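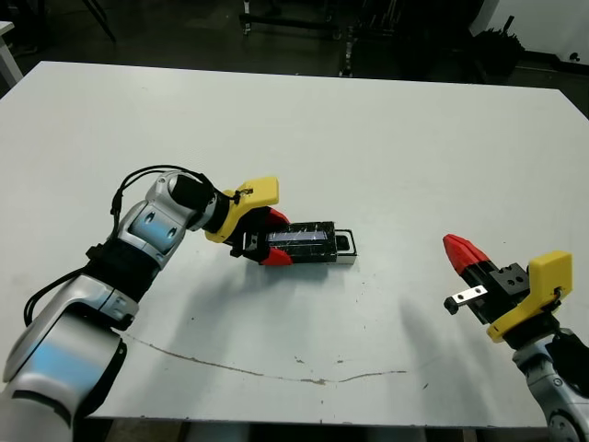 December, afternoon session
By Hayley Hartley, Lirumau Laboratory

The Lirumau study of two-arm handling set out to measure how much a learned policy gains when its training recordings include long pauses. Most published collections trim such pauses before training. Our group kept them. In the work shown on this page, the left arm grips a scuffed black box at one end, with a red fingertip on either side, while the right arm stays over the white tabletop with nothing in its grip. Moments of this kind, with one arm loaded and the other waiting, make up a large share of the recordings, and they are the part of the data that the study concerns.

The full set contains 2,635 recordings made by 12 operators. Two policies were trained, one on the complete recordings and one on a trimmed copy. Each was then given 135 trials on the same handover task, and the starting position of the object was drawn from a fixed list prepared by Iolo Gwilliam.

The policy trained on complete recordings finished 28 more trials than the other. The difference came mainly from the free arm. Under the trimmed policy it tended to move in before the first arm had settled, and the object was pushed out of the grip. Under the complete policy it held its position until the first arm came to rest. We saw no clear difference in the quality of the first grasp.

The result applies to one task and one pair of arms. Trials with soft objects are planned with our partners at Trirport, and the trial list will be released when that work is finished. Requests for the present list may be sent to the laboratory office.

Comments (3)

Tegan Pirihi
Were the pauses kept at full length, or was there an upper limit? We trim at two seconds and have seen the same early approach from the second arm.

Hayley Hartley
They were kept at full length. A version with an upper limit was trained in the spring but was not tested on the same list, so we left it out.

Berwyn Hopkin
I would be interested in the failures from the complete policy as well. Please consider adding them to the release.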